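Why does wood have wavy lines?
Explainers for ages 7 to 11
Written by Dela Akpalu
Aug 2, 2021

Look at a wooden table and you will probably find lines running across it. Some are straight and some bend like ripples in a pond. This pattern is called the grain, and it was made while the tree was still alive.

How a tree grows
A tree trunk gets fatter by adding new wood just under its bark. In places with warm summers and cold winters, the tree grows quickly in spring and slowly later on. Spring wood is usually paler. Summer wood is usually darker. By November most of these trees have stopped growing until the next year.

One pale band and one dark band together make a ring. If you count the rings on a stump, you can find out how old the tree was when it was cut down. The biggest stump in Bulstead Wood has 143 rings. Count from the middle and go slowly, as the outside rings can be very thin.

From rings to lines
You see rings when a trunk is cut straight across, like a slice of cucumber. Planks are cut the long way, from one end of the trunk towards the other. The saw goes through the layers from the side, so the rings show up as long lines.

Trunks are not perfectly round or perfectly straight. They lean and bulge. When a flat saw cut goes through layers that bend, the lines on the plank come out wavy, or shaped like tall arches.

Dark round spots are called knots. A knot is the place where a branch joined the trunk. The grain bends round it, a bit like water going round a stone.

Wood at the table
People have made tables from wood for a very long time. It is strong, it can be sawn and sanded smooth, and many kinds have a warm brown colour.

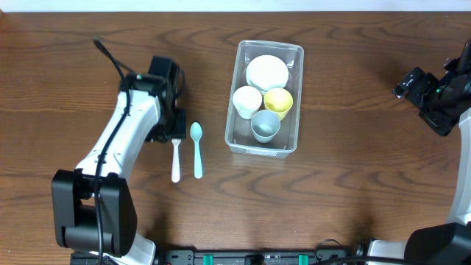
Plastic is different. A plastic fork or spoon is usually made by pushing hot, melted plastic into a mould. It cools and goes hard in the shape of the mould. It never grew, so it has no rings and no grain. Its colour is normally mixed in before it is shaped, and that is how you can have a white fork and a light blue spoon.

Try it yourself
You will need paper, a wax crayon and a piece of bare wood with a rough grain. Ask a grown-up which wood you may use.
Lay the paper on the wood and hold it still. Rub gently with the side of the crayon until lines appear. Then try the same thing on something plastic and compare the two papers.

Words to know
Grain: the pattern of lines in wood
Knot: a mark left by a branch
Mould: a hollow shape that melted plastic is pushed into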